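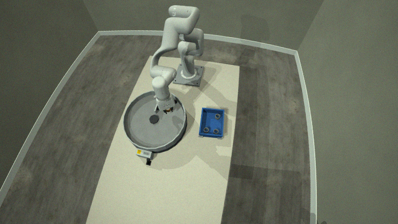 Pavithra Varghese replied that the planner was probably fine and that we should look at the time stamps before touching any cost weights. She had seen the same kind of abort on the Kamath cell in August, and there it was the state message arriving with the wrong clock.

For anyone picking this up from the queue, the original report was as follows.

Summary: Brokar planner aborts during approach to puck in simulation
Component: brokar-plan, trajectory execution
Severity: medium (blocks the nightly regression, no hardware affected)
Status: resolved, one follow-up open

The arm plans a pregrasp over the tray, starts to move, and the executor stops it with "start state deviates from trajectory". It doesn't happen every run. Out of 100 episodes with the default seed, 20 aborted. All of them aborted in the segment that goes from the tray rim to the point above the puck. Moves to and from the bin never failed.

Expected: the executor accepts the trajectory and the gripper gets to the pregrasp pose.
Actual: abort, arm holds position, episode is marked failed.

Things tried before filing:

Restarted the simulator between episodes. No change.
Raised the start state tolerance to double the default. Fewer aborts, but then the wrist jumped at the beginning of the segment, so I put it back.
Turned off collision checking against the tray rim. No change in the abort rate. Turned it on again.
Swapped the sampling planner for straight-line Cartesian interpolation. Same abort, same segment.

The last one should have told me it wasn't the planner, but I spent most of a day on rim clearance anyway.

Wednesday, morning

Followed Pavithra's suggestion and logged the stamp on every joint state next to the simulator clock. The controller runs at 500 Hz and the stamps from it are correct. The perception node also republishes joint state, with the puck pose attached, and those messages were stamped with wall time. The executor subscribes to both topics through the Iroro bridge and keeps whichever message has the newest stamp. When the simulator runs slower than real time, wall time is always ahead, so the executor was comparing the trajectory start against the perception copy. That copy is old by one full render.

It also explains why only the tray segment was affected. Perception is paused during bin moves, so there is no second copy to pick up.

Wednesday, 2:40 p.m.

Confirmed by forcing perception to stay on during a bin move. The abort showed up there too, on the first try. Then forced it off for the tray segment and fed the puck pose in from the simulator's ground truth. No aborts in 100 episodes.

Fix

Two changes, both in the Karenora branch:

1. The perception node now takes its clock from the simulator when use_sim_time is set. It was reading the parameter at startup and then ignoring it, because the image callback built its own header.
2. The executor only accepts joint state from the controller topic. The combined message is still published for the logger, under a different name.

Either change clears the abort. I kept both. The second touches the launch files, so anyone with a local copy has to rename the remap from joint_states to joint_states_logged or the logger will sit there and record nothing. It gives no warning when that happens.

Verification

Ran 3000 episodes overnight with the default tolerance and rim collision checking on. No start state aborts. There were a few grasp failures, which are tracked in their own ticket and were there before this change. Planning time per segment is the same as before.

Comment from Pavithra Varghese

Looks right to me. Please also have the bridge log a warning if two publishers on the same topic disagree on the clock. We lost two days to this at Kamath and I would like the third time to be shorter. I can review it, but I won't have time to write it this week.

Reply

Opened as a follow-up and assigned to me. The check will compare the last stamp from each publisher and warn once per session, so it doesn't flood the console in slow runs. I haven't decided on the threshold. It needs to be looser than the render delay, and the render delay depends on the machine.

One more note for people running older bags: recordings made before the fix still have wall time in the perception messages. Playback will reproduce the abort if you point the old executor at them. The new executor ignores those messages, so no conversion is needed unless you are plotting puck pose against joint angles. In that case shift the perception stamps first. The script is in tools/restamp, and it writes a new bag and leaves the old one alone.

Closing this one. The nightly regression is back on.

Brokar issue tracker | Contact support | Copyright Brokar | Back to top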